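Urkik cell, notebook
October 30, 2022

Came in to find the cell stopped again, same fault as before, gripper not reporting closed. The counter on the pendant said 1658 cycles since the last restart, so it had a good long run before it quit (better than the 200 we got out of it the time before!). I wrote the number down, took the arm up out of the bin by hand in slow mode and locked out the air before I put my fingers anywhere near it.

First suspect was the finger pads and I was wrong. They were fine. A bit of grime, wiped off with alcohol, no change. Then I went after the hoses, and that's where I should have started. One of the thin black ones had a soft spot right where it bends back in toward the gripper, and with the air on you could hear it if you held your ear close and the compressor happened to be resting. It only leaked with the wrist turned most of the way around, so every test I did at the home position came out perfect. Very annoying hour.

Cut a new length from the Skedus roll, same diameter, and left it longer than the old one. The old one was pulling tight at the end of its travel, I'm pretty sure of that now. Pushed it into the fitting until it seated, tugged on it, tugged on it again. While I was up there I redid the dress pack at the wrist so the yellow cable and the black ones go over together, with a tie near the loop. Don't pull that tie down hard, please. Snug and stop.

Then back to the bin with the red and green blocks, crawling speed, one hand on the stop.

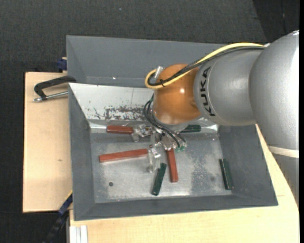

Guadalupe Bermúdez thinks the hoses are too long now and will end up snagging on the bin wall when the arm goes for a part in a far corner, and would sooner see them shortened and sleeved up to the flange. Fair point, and I went back and forth on it. I drove the arm into all four corners at low speed after that and nothing touched, but the rear ones are closer than I'd like. Leaving it as is until the sleeve comes from Doltton, then we'll do it properly.

Other stuff while the cell was down:

Regulator had drifted up to 88 psi. Set it back to 65 and put a paint mark on the knob so we can tell if it moves.

Bin clamps checked, the black one took another half turn. If anybody takes the bin off to clean it, you have to redo the bin frame in the Mottram software before you run, even if it looks like it went back in the same place. Ask me how February went.

Bin floor is getting pretty scratched up and the shiny patches bother me a little, though I don't have any proof they're costing us picks. Joonas has some matte gray film we could try. Not today.

Closed signal adjusted after the hose swap. It was coming on late, so I moved the threshold one step and it's catching a block on the flat and on the edge. Empty close still reads as empty, checked that several times.

Left it running at half speed when I went to lunch and it was still going when I got back. Aurelio has it this afternoon. If it faults, write down the wrist angle before you clear the message, the log doesn't keep it and I'd really like to know. Spare hose is in the second drawer, cutter's in there too (use the cutter, not the side snips, they squash the end).

Still to do: order more of the little green fittings, we're down to the last bag.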